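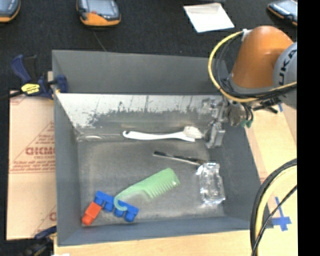
Household items in a grey bin at the Pinia sorting room in Dundside, among them a long-handled brush and a green comb.

Pinia opens sorting room for small household items in Dundside

DUNDSIDE, February. Pinia, the reuse shop on Salcedo Street, announces the opening of a sorting room for small household items. The room has a floor area of 60 square meters and is placed directly behind the shop.

Until now, Pinia accepted mainly furniture and clothing. Small things such as brushes, combs, kitchen utensils and toy building blocks were often left in mixed boxes, and customers had difficulty to find what they needed. During the trial period in the winter, 1480 items were sorted and 52 boxes were made ready for the shop.

The new room works with large open bins. Every delivery is first put in a bin in small portions, so that each piece can be seen well from above. After this the items are divided by use: care of the body, kitchen, cleaning, toys and packaging. Clear plastic packages are collected separately and go to the recycling point Markurard.

Pinia asks the residents to bring items clean and dry. Single toy blocks are welcome also when the rest of the set is missing. Knives, glass and electrical devices can not be accepted in this room.

Items which are not sorted on the day of delivery will be handled within 72 hours. The delivery door is open from 9 a.m. to 4 p.m. on all days when the shop is open, and no appointment is necessary. For larger quantities, please inform the shop desk before you come.

Further information for residents and press is available at the Pinia shop desk, Salcedo Street, Dundside.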